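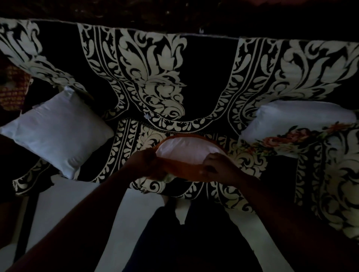
One of the reviewers of our earlier report objected that a larger pool of home recordings would settle most of our doubts by itself, and that we were asking for care where volume would do. We take the objection seriously, and this section is our answer to it. We remain unconvinced.

Figure 3. Bedding task, Cetdale set: fitting an orange case onto a pillow, seen from the wearer's head. Low room light.

4.2 What a demonstration is worth

The Cetdale set holds 1,046 demonstrations of household bedding work. The usual practice is to report that total and move on. We think the total says little. A pillow going into its case (Figure 3) is handled with both hands, and the fingers that matter most are often behind cloth. A hand tracker will still return a position for them. Whether that position is a measurement or a guess is not recorded in the release, and the Hallar labels, which many groups use without checking, treat both alike.

We drew 50 demonstrations at random and had them labeled again by hand, with one added mark for any stretch where the grip could not be judged from the view. In 6 of them the two labelers could not agree on when the pillow was fully inside the case. This is a small sample and we would not build much on it. It does suggest that "done" is a weaker label than the papers using it assume.

Lighting is a second worry. Gondach, the policy we trained as a baseline, was tuned on brightly lit rooms. Homes are often dim, and dark patterned bedspreads like the one in Figure 3 leave little edge for a depth estimate to hold on to. Brightening the video before training helped on our March runs and then failed to help when we repeated them with a new seed. We report both results in the appendix and claim neither.

Ranjbar, the collection tool, stops a session at 1,000 frames whether or not the wearer has finished. Clips ended this way carry the same success flag as the rest. We removed them before training, and earlier results on this set should be read with that in mind.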